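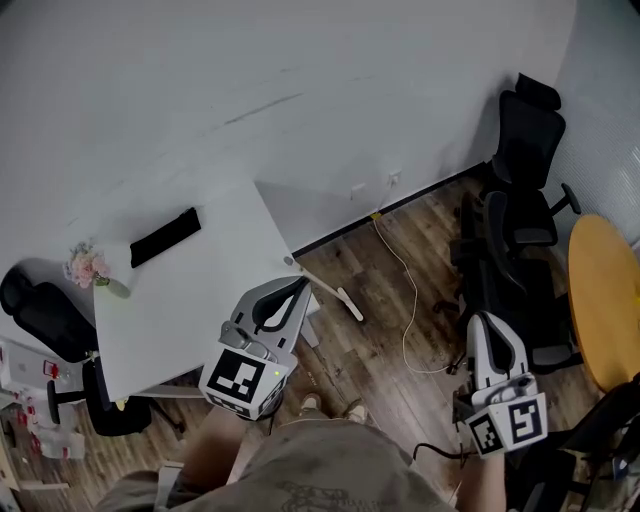

In Defense of the Nearly Empty Desk

3 Jun 2023

Every January the furniture people rediscover the office. This year the Omel catalog ran to 2,258 items, and as far as I could tell most of them were trays. Trays for pens, trays for mail, a tray that holds smaller trays. I read it at my own desk, where I had to move things to find room for it.

My position is simple. A desk should have a pad, a small vase of flowers, and a lot of white. Pink flowers are fine. Anything else belongs on a shelf, and the shelf may be as cluttered as it likes, shelves being where clutter goes to retire.

The consultants at Jerska disagree. They sold my last employer on "personal landscapes," and within 2 weeks I shared mine with a stapler I never used and a cactus I never liked. Up to 9 hours a day I looked at that cactus.

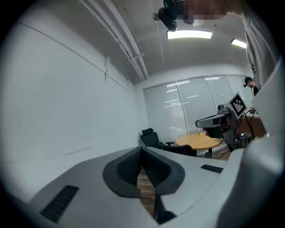
Ceilings have escaped all this, you'll notice. You get lights up there, maybe a run of white pipe, and people leave it alone. I have never seen anyone personalize a ceiling, and I have never met a ceiling that made me feel behind on my work.

Floors are a harder case. A cable will wander across the planks no matter what you do, and chairs drift into corners and form little groups. I've stopped fighting it. Lirel will sell you a channel to hide the cable in, and then you own a cable and a channel.

So keep the flowers – change the water now and then – and send the catalog back. Mine is under the stapler, which I seem to have brought with me.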